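Kevlow PF Camera and Controller Kit
Outdoor path following for small wheeled and legged robots
Home / Perception / Camera kits / Kevlow PF

$2,738.00
In stock. Ships with mount, cable and an unreasonable number of spare screws.

Overview

The Kevlow PF is a forward camera and a small controller in one housing. It looks at the ground ahead, decides which part is path, and tells your robot where the middle of it is. You supply the robot. You also supply the reason for sending a robot down a path, which we have stopped asking about.

We stock three kits that claim to do this job: the Kevlow PF, the Wojcik 2 and the older Kevlow PE. Before listing the new one we ran all three on the same paved route at Fusdale. The makers' own pages all show crisp white lane lines and a sky like a paint sample, so we picked a route with a plain surface and let the weather do what it liked.

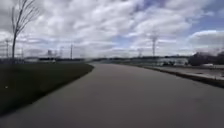

The PE got the worst of it. Its auto exposure meters the whole view, so a bright sky makes it close down, and then the pavement and the grass turn into the same dark soup. You can fix this by tilting the camera down, at which point it no longer sees far enough ahead to steer well. We still sell the PE. It is cheaper and does fine in warehouses, where the sky is seldom a problem.

The Wojcik 2 handles bright sky nicely and has the sharper lens of the three. Its controller is the weak half. It wants a hard edge on both sides of the path, and when one side fades it slows to a crawl and waits for instructions. If your robot works near people, you may like that in a machine. If you are standing behind it in the cold with a laptop, you may like it less.

The PF meters only the lower half of the view, which sounds too simple to be a feature but takes up a full page of the manual.
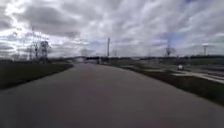

Fusdale route: asphalt with a grass verge on each side.

What's in the box

PF camera and controller, one housing, 227 g
Tilting mount, fits standard rail
Power and data cable with locking connector
Lens cloth
Quick start card (the long manual is a download)
Spare screws, see above

Specifications

Control delay, camera to steering output: 22 ms
Recommended mounting height: 58 cm above ground
Lens: fixed wide angle, with correction done on board
Outputs: steering offset, heading, confidence score, raw video
Manual override: yes, by cable or radio
Mount adjustment: by hand, no tool needed

Picking the right pavement

Most complaints we get about path followers concern junctions, parallel lanes and anything else that gives the robot a choice. Edge finding is the easy part now. All three kits can find an edge. What they differ on is what they do with several of them, and the Wojcik 2 tends to take the strongest one and hope. 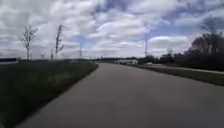
Lane choice in the PF is handled by a setting called Stay, which holds on to the surface the robot is already driving on and treats everything else as scenery. It ships turned off, for reasons known only to Kevlow. Turn it on before your first outdoor run. At Fusdale there is a second paved road to the right of the path, past a strip of grass, and to a camera that only knows "gray and flat" it makes a very tempting alternative. With Stay off, the PF's offset kept leaning that way on the bends. With Stay on, it leaned back. The Wojcik 2 has nothing like it, though you can mask out one side of the view by hand and get some of the way there. Remember to take the mask off again. We did not, and spent part of an afternoon blaming the cable.

Known gripes

The confidence score runs from 0 to 1 and spends most of its life at 0.9, including at times when we would have said otherwise. Treat it as a mood.

The mount loosens on rough ground. A drop of thread lock cures it.

Raw video and steering output share one cable, so recording everything at full rate makes the controller sulk. Drop the video rate or log on the robot.

Wide lens correction can be switched off if you have your own. If you do, redo the height calibration afterward, or the robot will hug one side of the path.

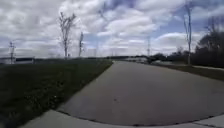

HUVSTEAD, January. Firmware for the PF has been updated on all units leaving our shelf. The new version remembers the Stay setting through a power cycle, which the old one did not, and adds a slower ramp on the steering output for robots with a high center of gravity. Units bought before the update can be brought up to date over the data cable. Keep the robot's wheels off the ground while you do it, as the outputs twitch once on restart.

Returns are accepted on kits that still have their lens. Loan units of the PF and the Wojcik 2 are available from our Huvstead counter for customers who would like to run their own comparison. Bring the mount back too, please.

Related items: Kevlow PE kit, Wojcik 2 kit, rail adapter, replacement locking cable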